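**Maple board, seam opening up: oil it or glue it?**

**tinen_shed**
Picked up a big maple board for rolling pastry, 50 bucks from the Ulum clearance. Seller reckons a coat of mineral oil every month will "close" the seam across the middle. I have my doubts. Oil isn't glue.

**derkach52**
It's fine. Wood moves. Every board I've owned shows a line where the planks meet, and the colour never matches either side of it. Oil it and leave it alone.

**tinen_shed**
Colour I can live with. It's the join I don't trust. I've had it lying flat on the pegboard top to let air get underneath.
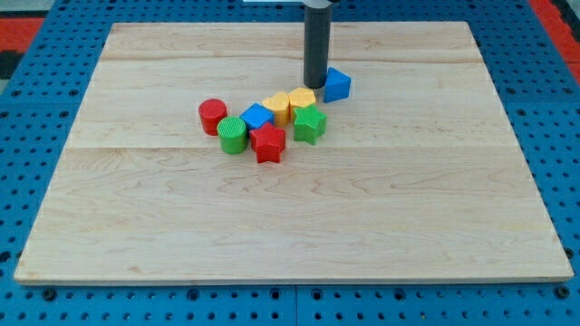 Two weeks of that and I can't feel any difference with a fingernail. So either the oil does nothing or there was nothing to fix.

**Kipchumba Mabula**
Second one, I'd say. Does a strip of paper go in?

**tinen_shed**
No.

**derkach52**
Then it's a glue line, mate. Told you.

**Kipchumba Mabula**
Wouldn't go that far. Check it again in July with the heater on. Mine looked perfect until winter, then split from one end.

**tinen_shed**
Right, no more oil till then. Still not paying 50 for another one.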